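2025-12-18, progress report, perception + planning side

Status: sorting loop runs end to end now. Still slow, still drops stuff. Notes below, will clean up before the final version.

## Setup

One arm, parallel gripper, fixed camera. Mixed basket of toys, cloths and recyclables, three boxes with round holes in the lids (yellow, blue, red). Job is pick one item, decide which box, drop it thru the hole, look again.

Software is three nodes:

- `udico` — segmentation and labels
- `folitz` — grasp ranking
- `drorent` — motion planning and the drop poses

## What changed since June

Threw out the old top-down grasp heuristic. It always went for the highest point, so in a full basket it grabbed cloth every time. Folitz now scores each mask on clearance for both fingers, then subtracts a penalty if the mask touches a cloth mask. Balls near the rim score well. Crushed cans are all over the place, depth on shiny metal is bad.

Also moved the camera calibration into its own script. Was buried in the launch file, cost us a whole afternoon when someone ran the wrong one.

## Results

167 pick attempts logged, 107 ended with the item in the right box. Main failures, worst first:

1. clear plastic: mask missing or half missing
2. cloth: fingers close on one fold, the rest drags neighbors out with it
3. rim collisions: planner stops, counts as a fail
4. wrong box, 17 of these, nearly all small blocks labeled as the thing next to them

Replanning after a stop takes 2 seconds, wich is fine.

## Problems still open

- Basket rim is a plain box in the collision model. Too fat. Approaches close to the edge get rejected that should be ok.
- Mesh sides show up as noise in the point cloud. Cropping helps but then we lose low items.
- No recovery if an item lands on the lid and not in the hole. Loop just carries on and never sees it.
- Tried the Vasić filter on the depth image, better on cans, worse on small stuff. Left off for now.

## Next

Thinner rim model first. Then a check on the lids after each drop — same camera, just a second crop. Cloth gets its own grasp mode if there's time.
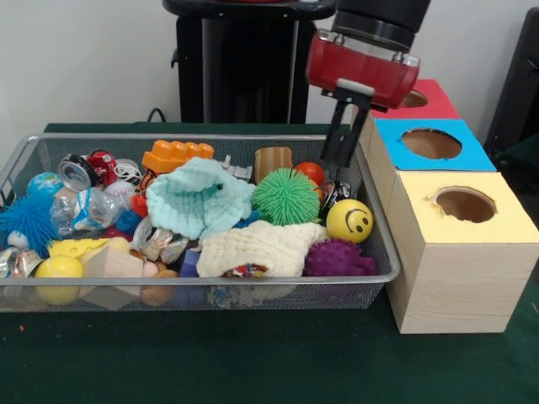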